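首页　版块　餐厅与厨房　收纳　搜索　登录

Cuvport 居家论坛 > 餐厅与厨房

聚完以后桌上的杯子和桌布，大家怎么收？

发帖：南窗下　2025年2月　浏览 793

过完年家里隔三差五来人，餐桌基本没闲着。桌子是大的，边角带圆弧，铺一块印了枝叶的桌布，中间一道青绿色带条纹的。人一走，纸杯、塑料杯、饮料瓶就在桌上横七竖八。

我和我妈的收法不一样，吵过几次了，想听听别人家怎么办。

我的做法是拿一个大袋子，从桌子一头往另一头扫，纸杯塑料杯一起进袋，瓶子最后拿。快，几分钟的事。

我妈的做法是先把杯子一个个扶正，看里面还有没有剩的，有就端去厨房倒掉，空的纸杯套成一摞，塑料杯洗了留着，瓶子拧上盖放阳台。她嫌我那样扫会把剩的橙汁洒在桌布上，桌布是她买的，她心疼。

问题有三个：
一、杯子要不要先倒再收
二、塑料杯洗了还用，行不行
三、浅色桌布沾了橙汁怎么处理，要不要干脆换掉

我家喝得最多的是果粒橙，果肉容易粘在杯底，纸杯放久了底是软的。放一张桌上的样子，你们看这种程度算乱吗。
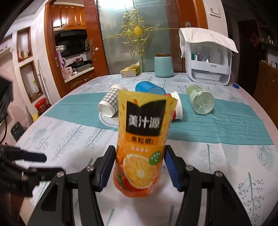 Pai：先倒。这个没什么好争的。带果肉的饮料剩个底，进了垃圾袋一样会漏，从餐厅拎到门口一路滴，最后拖的是地。你省了几分钟，拖地再花十分钟。

我家是在桌边放一个小桶，客人走之前自己就顺手倒了，杯子套一摞。桶用完冲一下就行。

老陆的茶缸：
不同意楼上。桌边放个泔水桶，客人还坐着呢，不好看。我宁可等人走了端个托盘，杯子全放托盘上，一趟进厨房，在水池边慢慢分。托盘要有边的，平板那种杯子一歪就完。

第二个问题，塑料杯看是哪种。硬的、能立住的，洗了用没毛病。一捏就响的薄杯子别洗了，洗不干净，杯沿还容易裂。

南窗下 回复 老陆的茶缸：
托盘我家有，就是小，要跑两趟。塑料杯有一只蓝的，我妈留了很久了，孩子来了都抢那只。

小满家：
我站你妈。不是为了桌布，是为了分类。我们小区纸杯和瓶子要分开投，混在一个袋里得在楼下再翻一遍，冬天翻过一次就不想再翻了。瓶子压扁，盖子单独装个小罐，攒够了一起丢。说到盖子，收桌子的时候先找盖子，桌布有花的话小盖子掉上面很难看见，等抖桌布时就飞到柜子底下去了。

Pai 回复 小满家：
瓶盖拧回去不就行了，单独装什么罐。

小满家 回复 Pai：
拧回去瓶子压不扁。我们这边收瓶子的人也要求分开。各地规矩不同吧。

Pai 回复 小满家：
先压扁再拧。

Kourosh Mahmoudi：
我来说桌布。我做过几年布艺门店，果汁这类污渍看时间。当时就处理，用干纸巾按，不要来回擦，擦了会往外扩。按完再用凉水从背面冲。别一上来用热水。放到第二天的，凉水里加点洗洁精泡半小时再机洗，大部分能淡下去。泡之前在边角试一下掉不掉色，印花的布每家不一样。

另外请先确认是布还是带涂层的。涂层的湿抹布擦一遍就够了，不要机洗，洗几次涂层起皮。

桌子多大？如果要换，先量尺寸再说。

南窗下 回复 Kourosh Mahmoudi：
谢谢。回头我问我妈是布的还是涂层的，标签早剪了。

尺寸量了，桌面长 136 厘米，宽 800 毫米。当时买桌布按 221 厘米的长度买的，两头垂下来不少，坐的时候会压在腿上，小孩一站起来就扯，杯子跟着倒。

Kourosh Mahmoudi：
那就找到原因了。221 减 136，两头各垂四十多厘米，日常用太长。正式请客那样铺可以，家里有小孩，每边垂二十到二十五厘米就够了。可以拿去裁缝店改，锁个边，不贵。改之前下水洗一次，缩完再裁。

老陆的茶缸：
改短同意。我再提一个，桌布上面压透明软垫。我家用了好几年，橙汁洒上去抹布一带就走，底下的花照样看得见。

小满家：
软垫不行，夏天胳膊粘上面，冬天冰。而且盘子烫一下就一个白印子，永远去不掉。我家那张用到后来全是圈。

老陆的茶缸 回复 小满家：
放隔热垫啊。什么都不垫直接放砂锅，哪种桌布都受不了。

小满家 回复 老陆的茶缸：
来客人的时候顾得上吗。反正我不推荐。

Flumby：
潜水很久了，冒个泡。桌布这种东西就是消耗品，脏了就脏了，不用当回事。我在 Plundstead 那家店买的，一次买两块轮着铺，一块在洗一块在用。他家花色不多，但是边锁得结实。

关于杯子，我觉得大家都没说到点子上，倒的原因是杯子太轻。纸杯喝到只剩一口的时候，袖子带一下就倒。我后来给小孩换矮一点、底大一点的杯子，好很多。高的那种大纸杯我家已经不买了，重心高。

南窗下：
楼上说得对，我家也有一只高的，从黄到橙的颜色，上面带条码和一个小卡通画。每次收桌子它和几只小纸杯都躺在一块儿，套又套不进去，大小不一样。格子纹的、红白的、蓝的、黄的，各是各的口径，我妈那套“套成一摞”也只能套同款的。所以她现在是分成两堆，能套的套，套不了的单放。
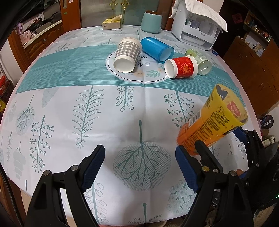 高杯子单放也占地方，后来我就拿它当容器，把用过的纸巾、果皮塞里面，一起扔掉。我妈对这个没意见，算是我们俩第一个谈拢的地方。

另外问到了，桌布是布的，没有涂层，她去年12月刚洗过一次，颜色没怎么变。中间白色圆圈里那个带叶子的图案也还清楚，所以她不肯换。

Pai：
不换就不换，洗洗得了。圆圈那块正好在桌子中间，可以拿它当饮料区，瓶子统一放那儿，要喝的站起来倒。瓶子不传来传去，洒的次数会少。

南窗下 回复 Pai：
试过，大人可以，小孩够不着，趴在桌上够，更糟。

Pai 回复 南窗下：
那就大人管倒，小孩不许碰瓶子。

老陆的茶缸：
你家过年管得住小孩不碰瓶子？我是管不住。

小满家：
管不住 +1。我家是给他们另支一张矮桌，铺旧报纸，随便洒。大桌上的桌布就安全了。

Flumby：
矮桌这个可以。报纸现在也不好找，我用快递里的牛皮纸，摊平了用胶带粘四个角，吃完整张卷起来扔。

Kourosh Mahmoudi：
补一句桌布的收法。收完杯子不要直接把布掀起来抖，先用干刷子或者小簸箕把渣扫掉，再从四边往中间折，兜着拿走，去阳台抖。直接在屋里抖，渣全在椅子缝里。如果中间那道是单独的一条，要分开洗，深色的第一次下水容易染到浅色的布上。

老陆的茶缸 回复 Kourosh Mahmoudi：
这条学到了。我家一直是直接掀。

南窗下：
汇报一下。上周又来了一桌人，按你们说的改了流程：
先找瓶盖
杯子放托盘，端去水池倒
纸杯同款的套起来，其他的单放
瓶子压扁再拧盖
最后扫渣，兜桌布

从头到尾二十多分钟，比我原来扫袋子慢，但是地不用拖了，算下来差不多。桌布有一块橙色印子，用凉水从背面冲，再泡洗洁精，淡了很多，对着光还看得见一点。我妈说可以接受。

塑料杯还是留着，这个没谈拢。她说硬的能用，我说柜子里已经放不下了。

Pai：
柜子放不下就扔软的留硬的，折中。

小满家：
印子对着光看得见的话，再泡一次，晾的时候别暴晒。我有一块就是晒完反而黄了。

Kourosh Mahmoudi 回复 小满家：
对，没洗净之前别晒，也别熨。

南窗下：
好，周末再泡一遍。桌布改短的事等洗完再去裁缝店，问了价再上来说。

上一页　1　2　下一页

联系版主　投诉与建议　© Cuvport 居家论坛　返回顶部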